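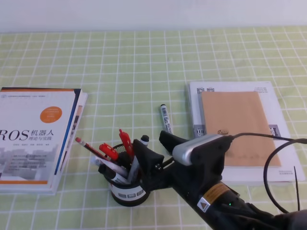
Books and pens on the green squared table in the reading room.

The reading room at Masent is open again on weekday afternoons, and the shared table is back in use. The shelves took most of the spring to sort. The catalogue now stands at 3,321 titles, up from 2,667 in December, and most of the new ones came from the Saragih office when it gave up its own library. Anything without a catalogue sticker should go to Elsa Vik before it is borrowed.

Books left on the table are for use in the room. If you want to take one home, sign the sheet by the door and put a slip in the gap on the shelf. Loans are for two weeks and can be renewed once, unless another reader has asked for the book.

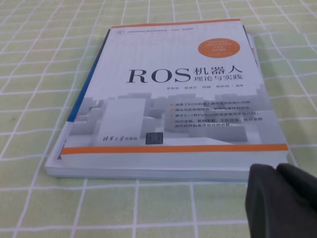
ROS 机器人: 理论与实践, the textbook for this term's reading group.

The reading group has settled on the ROS book for the summer. It is in Chinese, and the cover promises theory together with practice, and software together with hardware. Čestmír Jelínek is putting together a glossary in English for those who need one – the first part, covering the opening two chapters, is in the blue folder on the bottom shelf. Please write corrections on the glossary and leave the book clean.

We have one copy for the room and one for lending. The lending copy already has a short queue, so please bring it back on time. The room copy should stay on the table
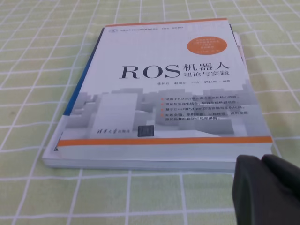
or go back to the end of the second shelf, where the other large paperbacks are kept. It doesn't fit upright on the top shelf and the corners suffer when people try.

A word about pens. The whiteboard markers and the ordinary pens share a pot, and they do get mixed up. Check the label before you write on the board. Caps go on firmly, and a marker that has run dry goes in the bin by the window and not back in the pot. We order refills from Findent in boxes of 100, which is more than we need, so do ask if your own room is short. Large envelopes are kept for the post between offices and can be used several times over.
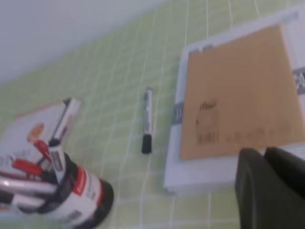 Shabani Shirima asks whether the markers could have a pot of their own, as he has twice taken one for a pen and spoiled a page of notes. He would also like a few more pencils put out, for people working through the exercises. Both requests have gone on the list for the next order. Other suggestions can be left with Elsa.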